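Subject: Re: [cell-upkeep] Arm pedestal in the Burncombe bathroom model
Date: 20 Jun 2021

On the Burncombe model, the Stirstead bench wrote:

> We loaded your bathroom cell over the weekend and the arm behaves itself
> until the wrist comes down over the cistern. Then the solver slows to a
> crawl and the fingers start to buzz. Did you see this in May? And is the
> pedestal meant to stand that close to the toilet? We are on the Trodier
> scene loader, default settings, nothing clever.

Yes, we saw exactly this, and I'm delighted somebody else has got far enough to hit it! It took us most of May to sort out, and I've learned more about collision shapes than I ever wanted to, but the cell is a pleasure to run now.

The pedestal is meant to be close. It's a tiny room, and I like it that way, as every awkward reach you'd get in a real one turns up sooner or later. With the arm parked up to the right of the tank it all looks quite tight from above, with the left part of the black block standing in front of some of the toilet, but don't move it yet. Our first thought was to shift it back and all that did was spoil the reach to the far end of the tank (where the shoe and the paper roll live in our layout).

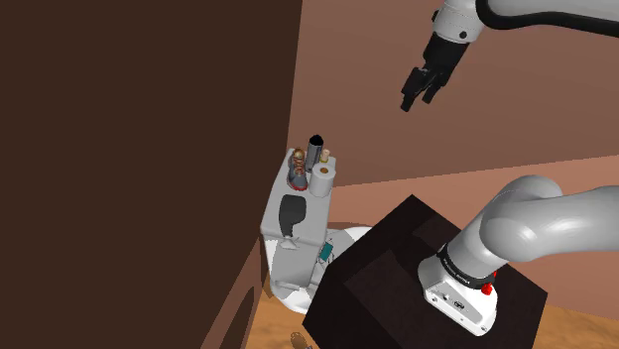 What I'd check, in the order I'd do it now:

1. Pedestal collision shape. The loader wraps the block and the arm base in one hull, so the first joint starts life inside it. Split them. This alone got rid of the buzzing on our machine.

2. Finger pads. Give the two fingers their own friction value and leave the rest of the gripper on the default. Ours had inherited the value from the wall, of all things.

3. Solver steps. We went from 100 to 2000 while hunting for the fault and forgot to put it back. Once the hulls are split, 100 is plenty.

4. Settling time. Let the things on the tank settle for 19 steps before the arm is allowed to move. Fewer than that and the roll creeps.

5. Home pose. Save it again after all of the above, or the loader will happily bring the old one back. I've been caught by that twice!

The Toledo branch has items 1 and 2 merged already, so pull that if you'd sooner not edit by hand. Item 4 is still a line you add yourself in the start-up file.

Do post your timings when you've tried it, I'd love to compare them with ours. I'm doing the kitchen cell next and fully expect the same hull trouble there.

Burncombe cell upkeep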